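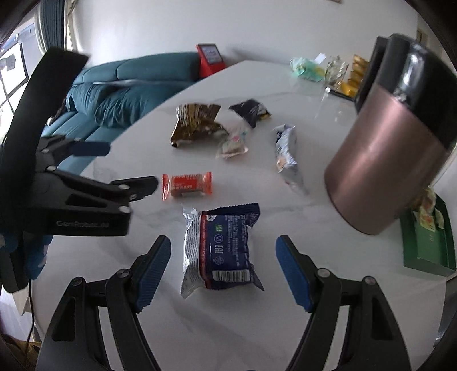
Blue pads on either side of a navy snack packet, with a second gripper coming in from the left.

The 66-Millisecond Ghost

Snacks are wonderful teachers. They crinkle, slide and fold in on themselves, and every one asks for a slightly different squeeze. So when Grímur Kvaran's team at Skerari started teaching its two-armed robot, Dado, to tidy a table, people picked up hand-held grippers and showed it how.

By June they had 200 recordings, and Dado was doing something very strange. One arm would offer a packet, the other would reach for it, and the first would let go a heartbeat early. Down it went!

"I blamed the pads, then the wrappers, then myself," Kvaran says. He cleaned the pads anyway. The packets kept falling.

The real culprit was hiding in the clocks. Each gripper stamped its own recording, and the two slowly drifted apart, in the worst sessions by up to 66 milliseconds. You would never notice that on video. To a robot learning a handover, it meant the giving hand opened before the taking hand had closed.

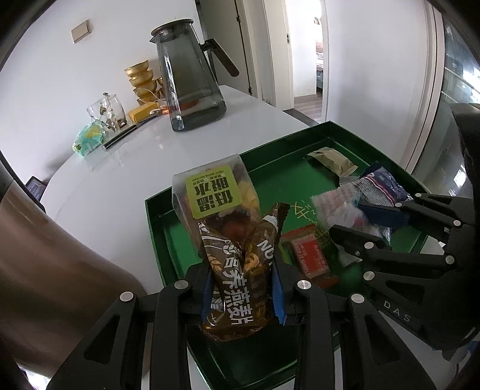

Taps on the table

The fix is delightfully low-tech. Every session now begins with both grippers tapped together — one sharp bump that shows up in both recordings and lets the software line them up. A second tap closes the session and reveals any drift in between.

Old recordings had no taps, so Kvaran matched them by eye, a job that ate most of his summer in Judavik. He threw out 30 he couldn't trust. Dado still drops the odd packet, usually the long skinny ones, and he is working on that next.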